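The Ten-Minute Closet, and Other Things I Don't Believe
January 23, 2019
Filed under: Home, Complaints

Every January the closet people come for me. I don't know how they get my address. This year it was a 15-day email course from an outfit called Plameck, forwarded by my sister-in-law with the words "thought of you!!" and I have been trying to decide how insulted to be.

The course is free, which should have been my first warning. On day one you take everything you own out of the closet and sort it. On day two you are told that your hangers are the problem. A link takes you to the hangers. They are very thin and they come in a color called oat, and a set costs $229. I read that number several times. I have owned cars with less equity in them.

I want to be fair. I did the sorting part, all of it, over a long evening and most of the next morning. And I'll admit I got rid of two bags of stuff, including a blazer I bought for a job interview I didn't go to. That felt fine. It didn't feel like a new life. It felt like taking two bags to the donation place and waiting in line behind a man with a treadmill.

What I can't swallow is the theory behind it. The woman who writes the Plameck emails, Soledad Ojeda, says that a person needs up to 5 sweaters and that anything past that is "clothing as anxiety." Where does 5 come from? She doesn't say. She lives somewhere sunny, judging by the windows. I live in a drafty rental with a heater that works when it feels like it, and I'd like to see her get from April back to January on 5 sweaters with one always in the wash.

There is also the folding. You've seen the folding. Everything gets turned into a little upright packet so you can see it all at once when you open the drawer. I tried this a few years ago after reading Lies Van Beek's book, and it does look nice for a while. Then you take out a packet from the middle and the ones on either side slump over like commuters. By the second week I had a drawer of half-collapsed packets, which is the same as a drawer of unfolded clothes except that I had spent an hour on it. My friend Bukola swears hers stay up. I have not been allowed to look in her drawers.

And then there's the line about how you'll save time. I have seen ten minutes a day quoted in three different places, never with a word on who measured it. Ten minutes a day doing what? I get dressed in four. Even if I stood there in despair until the last possible moment, I couldn't get it up to ten. My guess is that one person made the number up and the rest copied it, because that's how most household advice travels. My grandmother put cedar blocks in everything and said moths hated them. She also had moths.

The one thing I did learn from all this came from Rodrigo Esteves, who runs the alterations counter next to my dry cleaner and has no email course. I asked him how to keep knits from growing shoulder bumps and he said don't hang them, any of them, on anything. Lay them flat, fold the sleeves in, fold it in half, put it on a shelf. He seemed surprised it was a question. I told him about the $229 hangers and he asked me to repeat the price.

So that's what I do now. Flat on the bed, sleeves out, pick off what I can stand to pick off, fold, shelf.

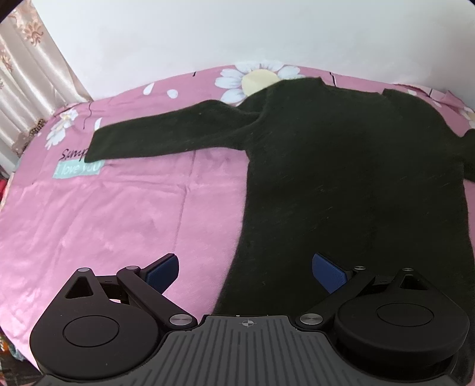

The black fuzzy one, on the daisy sheet. Yes, I see the lint.

About lint, while I'm here. The day nine email recommends a fabric comb by Kirus, and I bought one, so you can put me down as a hypocrite. It's all right. It gets the pills off a smooth knit if you go slowly and hold the fabric tight. On anything fuzzy I don't trust it, because I can't see how a comb is supposed to know which fuzz I paid for. I used it on a cuff, got nervous, and quit. A loop of packing tape around the hand does the job for less, though it takes forever and you feel foolish.

I stopped opening the emails at day eleven, which was titled "Who Are You Without Your Scarves?" Cold, mainly. They're still coming, and the unsubscribe link sends me to the hangers. If anyone reading this has finished the course and really does think it changed something for them six months on, leave a comment and tell me what. I'd like to hear from someone who isn't selling the oat ones.

Next time: I finally called the landlord about the heater.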